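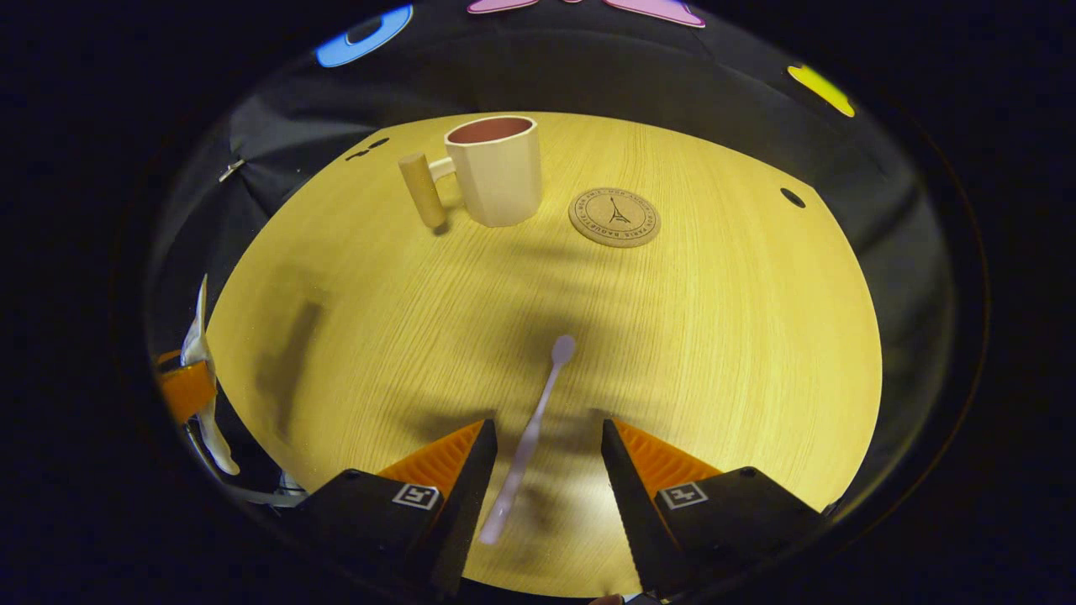 According to Marisol Ochoa, the vacuum on the old parlour at Caltstead had been dropping by 2 kPa at peak milking for most of the summer, and the herd was telling her so well before the gauge did. Cows were stepping off the clusters, and milking time had crept up by 16 minutes a session.

Dairy engineers Stavetell have now completed a rebuild of the milking plant at Caltstead, replacing the vacuum supply, the pulsation system and the milk transfer line. The work was carried out in stages between milkings and the plant went into full use in November.

Stavetell report

The original plant was a herringbone parlour with a fixed-speed vane pump. It had been extended twice, and the pump was by then feeding more clusters than it was sized for. A static test showed air leaks at the sanitary trap and at several stall taps. A dynamic test under load showed the regulator was slow to respond when a cluster was kicked off, with vacuum taking too long to recover at the far end of the pit.

The replacement is a Camex lobe blower with a variable speed drive. The drive takes its signal from a sensor on the main air line and adjusts the blower to hold the set level. The old regulator has been kept in line as a safety device and is set slightly above working vacuum. Power use will be logged over the winter before any saving is quoted.

Pulsators have been changed from pneumatic to electronic units, wired in two banks so that alternate stalls are out of phase. The ratio is set at 65:35 front and rear. Fresh air is filtered and piped from outside the building, which keeps dust and damp out of the valves. Liners were changed on the same day as the pulsators, and the parlour's records have been reset to zero so that the next change falls due at 2,000 milkings per liner.

The milk line was re-hung to give a continuous fall to the receiver. One section over the entry gate had sagged at a bracket, leaving a low point that did not drain after washing. The bracket was moved and the joint remade. Total bactoscan results before the work had been inside contract limits but uneven from one collection to the next, and the low point is the likely cause.

Milk now passes through a plate cooler before the bulk tank. The tank holds 3,965 litres and was not replaced, although its compressor has been serviced and the condenser cleaned. Water from the plate cooler goes to a header tank and is used for the drinking troughs in the collecting yard.

The wash programme has been rewritten to suit the larger line. Hot wash water must leave the boiler at 85 degrees and return at no less than 60. An air injector has been fitted to move the water in slugs, and its timing was set by watching the flow at the furthest jetter. The setting is marked on the control box and should be left alone unless the line is altered.

The transfer pump is a Babić unit with a stainless steel housing. Delivery of the pump was late and a loan unit was used for nine days. There were no missed collections.

After commissioning, the plant was tested dry and then again with cows in the parlour. Vacuum at the claw stayed within limits on both sides of the pit. A follow-up test is booked for the spring, when the herd will be at peak yield, and the full test sheets will be kept in the dairy office.

Stavetell advise other farms with extended parlours to have effective reserve measured before adding clusters. A plant that passes with its first set of units may have too little in hand for a second. Stall taps, rubber elbows and the drain valve on the trap should be checked for leaks at each liner change.

Comments (4)

D. Pell
What is the noise like with the blower? We were quoted for one but the pump room backs on to the calf house.

Stavetell service desk
Quieter than the vane pump at normal milking speed. It is louder during the wash, when the drive runs up. A silencer on the exhaust helps, and so does rubber under the frame. Ask for both to be priced.

hillend99
65:35 is on the high side for our heifers, we run 60:40 and get less slipping. Depends on the liner I suppose. Agree about the low points in the milk line though. Ours was behind a roof truss and had been there for years.

R.T.
Did you keep the old vane pump as a standby? Worth having if there is room for it and a changeover valve.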